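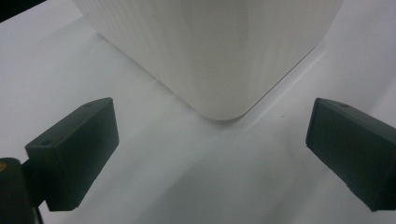 Ribbed white finishes are sold by Hadmont on planters, storage boxes and small bins, and most of the questions we get are about keeping them clean. Dust settles in the grooves before it shows anywhere else. On a piece like this one, with fine vertical ribs and a rounded corner, wipe in the direction of the ribs and follow the corner down to the base. Wiping across them pushes the dirt further in.

What should I clean it with?
A soft brush first, then a damp microfibre cloth with a drop of dish soap. Rinse the cloth and go over it again with plain water. Please don't use melamine sponges or cream cleansers. They leave shiny patches on a matte finish and we can't repair those.

There is a grey line along the bottom edge. Is that a stain?
Check it in daylight before scrubbing. Off-white pieces on a pale surface often show a soft shadow where the base meets the bench. If it comes off on a damp cloth, it's dirt.

Can it go in the dishwasher?
No. Hand wash only, in water no hotter than you'd use for dishes.

Will the colour change?
Off-white can yellow in strong sun. Turn the piece every 2 months if it sits near a window.

Does it match the Kistach range?
Close, but the Kistach white is a cooler shade and the ribs are wider. Kai-wen Siu in our showroom can send samples of both — allow up to 2 weeks for delivery.

Can I put it on a timber shelf?
Yes, with felt pads under the base. Lift the piece when you move it, as grit caught underneath will scratch both surfaces.

What is your returns policy?
You have 90 days from delivery for unused items in the original carton. Scuffs from transport need to be reported within 2 days, with a photo of the mark and one of the carton. Send these to Chun-hung Tang in customer service, along with your order number.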